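Haushaltspflege und Textilkunde, Grundkurs
Skript zur Einheit 4: Hosen falten und stapeln
Kursreihe Henombridge, Stand Juli 2020 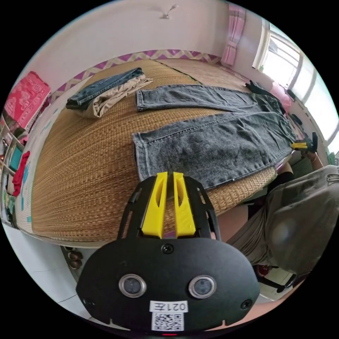
Abb. 1: Graue Jeans auf der Strohmatte, noch ungefaltet; links oben der begonnene Stapel.

Liebe Teilnehmerinnen und Teilnehmer,

in der letzten Einheit haben wir uns mit T-Shirts und Hemden beschäftigt, und wer fleißig geübt hat, wird gemerkt haben, dass die Hände irgendwann von selbst wissen, wohin der Ärmel gehört. Mit Hosen geht es im Grunde genauso, nur dass der Stoff schwerer ist und sich vor allem Jeans gern ein wenig widersetzen. Lassen Sie sich davon bitte nicht entmutigen! Eine gut gefaltete Jeans ist eine feine Sache, und sie liegt auch nach zwei Wochen im Regal noch ordentlich da.

1. Die Unterlage

Viele von Ihnen haben gefragt, ob man unbedingt einen großen Tisch braucht. Nein, ein Bett tut es ebenso gut, sofern die Auflage einigermaßen fest ist. In Abb. 1 liegt eine geflochtene Matte über dem Bett, und das ist eine Lösung, die ich sehr gern empfehle (im Sommer schläft es sich auf so einer Matte übrigens auch recht angenehm, aber das nur nebenbei). Auf einer weichen Steppdecke sinkt der Stoff ein, und man streicht und streicht und bekommt die Falte am Knie doch nicht heraus. Wer keine Matte hat, legt ein festes Leintuch auf und zieht es an den Ecken stramm.

Achten Sie außerdem auf gutes Licht. Am Fenster sieht man bei dunklem Denim viel besser, ob die Nähte wirklich aufeinanderliegen.

2. Ausbreiten

Eine Hose, die frisch aus dem Korb kommt, liegt fast nie gerade. Auch bei der grauen Jeans in der Abbildung zeigt ein Bein quer über die Matte und das andere schräg nach unten. Fassen Sie zuerst den Bund mit beiden Händen, schütteln Sie die Hose einmal kräftig aus und legen Sie sie dann mit der Vorderseite nach oben hin. Reißverschluss und Knopf werden geschlossen, die Taschenbeutel nach innen geschoben. Danach streichen Sie vom Bund zum Saum, immer in dieselbe Richtung, erst das eine Bein, dann das andere.

Die Nähte sind dabei Ihre besten Freundinnen. An ihnen erkennen Sie sofort, ob sich ein Bein verdreht hat. Bei älteren Jeans kommt es allerdings vor, dass sich die Seitennaht dauerhaft nach vorn gezogen hat; dann richten Sie sich besser nach der Schrittnaht.

3. Falten

Bein auf Bein legen, sodass die Säume übereinander zu liegen kommen. Die Spitze, die am Gesäß übersteht, wird nach innen geschlagen, damit eine gerade Kante entsteht. Nun den Saum bis knapp unter den Bund führen und das Ganze noch einmal zur Hälfte oder zu einem Drittel einschlagen, je nachdem, wie tief Ihr Regal ist. Unser Übungsregal, das Modell Eter, ist 50 cm tief, da reicht die einfache Hälfte völlig aus.

Bei leichten Stoffhosen gehen Sie genauso vor, streichen aber bitte sanfter und lassen die letzte Falte locker.

4. Stapeln

Schauen Sie noch einmal auf den kleinen Stapel in der Abbildung: dunkelblauer Denim oben, darunter etwas in Beige, von dem rechts ein bisschen heller Stoff hervorschaut. So etwas passiert uns allen, gerade wenn ein weicheres Stück unter einem festeren liegt. Legen Sie die schweren Sachen lieber nach unten und die leichten darauf, dann rutscht weniger. Die geschlossene Faltkante zeigt nach vorn, damit Sie ein Stück herausziehen können, ohne die Nachbarn mitzunehmen.

Zum Gewicht noch eine Zahl, weil danach gefragt wurde: Unsere Übungsjeans bringt 570 g auf die Waage, die leichte Sommerhose nur 300 g. Das merkt man im Stapel durchaus.

5. Übung für zu Hause

Nehmen Sie sich bitte eine Jeans und eine leichte Hose vor und falten Sie beide mehrmals hintereinander, beim letzten Mal gern mit Blick aus dem Fenster. Notieren Sie, an welcher Stelle Sie ins Stocken kommen. Das Übungsblatt »Afolabi« mit den Faltlinien liegt wie gewohnt im Kursraum Skurngate aus.

Zur nächsten Einheit bringen Sie bitte zwei Paar Socken und ein Spannbetttuch mit.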